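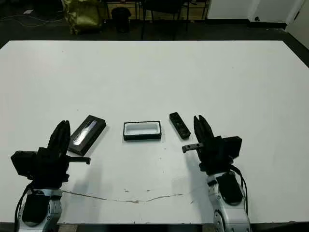

*Figure 5.1. The two-armed bench at Tidcombe, with the open tray between the grippers.*

# Chapter 5: A Morning at the Open Day

Most of us meet our first working robot by way of a screen, and a screen is a poor place to meet one. The film has been trimmed, the dull parts have gone, and somebody has very likely put music over the top. So before we go any further into the business of planning and grasping, I should like to take you along on a visit. Every May the workshop at Tidcombe opens its doors to anyone who cares to come in, and for several years now I have sent my first-year students there with a notebook and a packed lunch, and told them to stand in one spot for a good deal longer than feels comfortable.

The bench in Figure 5.1 is the one I send them to. There are grander things to see in the building (the Orakzai sorting line is on the floor above, and it does make a splendid racket), but the bench is small enough to take in at a glance, and its work can be put into a single sentence. There is a tray, there are two other objects, one to either side of it, and there is a pair of arms. Which object should go in the tray, and which arm should put it there?

You may feel that you could answer that before you had finished your tea. Do try it, though, with a pencil. Look at how the larger box lies at a slant, while the tray sits square to the front of the table. Whoever picks up that box must turn it as well as carry it, and the turning has to be finished before the box reaches the walls of the tray. If the gripper takes hold at one end, the other end will want to dip. If it takes hold across the middle, the fingers may be in the way when the time comes to let go. We do all this with our own hands many times a day, putting spectacles into cases and letters into envelopes, and we have quite forgotten that we ever had to learn it.

## 5.1 What the visitors ask

Agnes Lindsay has run the Tidcombe demonstrations for long enough to know what people will say to her, and she was kind enough to let me sit beside her for a whole morning with a pad on my knee. I wrote down 141 questions before we stopped for lunch. A great many were about speed. Visitors want to know why the arms can't go faster, and Agnes tells them that they can, and that she would rather they didn't while there are children leaning on the rail!

The next most common question was why there should be two arms at all, when one looks as though it could manage. I am very fond of this question, and we shall spend most of Section 5.3 on it. For the moment it is enough to say that each arm has a part of the table it can reach easily and a part it can reach only with a stretch, and that a second hand is a great comfort when the thing you are filling is light and inclined to slide about. Try to put a book into a tight slipcase with one hand behind your back and you will soon see what I mean.

A boy in a yellow raincoat asked whether the robot minded getting it wrong. Agnes thought about this for some time, and then told him that it didn't mind, but that it did need to notice. I have borrowed that remark for my lectures ever since, and it will come up again when we reach the Nomard method for checking a grasp.

## 5.2 Counting the tries

On the wall by the Tidcombe bench hangs a tally sheet, and I would ask you to take as much interest in it as in the machine. In the week before my last visit the team had set the bench 225 tries at the same job, with the objects laid down at a different slant each time. The box ended up properly seated in 200 of them. Is that good? A visitor beside me plainly thought it marvellous. A gentleman from Jornema, who packs parts for a living, sucked his teeth and said that he would have to send it home.

Both of them were being perfectly sensible, and the trouble lies in the word "good", which we shall have to pin down before we can go on. Begin by copying the table below into your notebook, and leave the last column blank until you have read Section 5.4.

| Result | Tries | Your notes |
|---|---|---|
| Box seated in tray | 200 | |
| Any other result | 25 | |
| Total | 225 | |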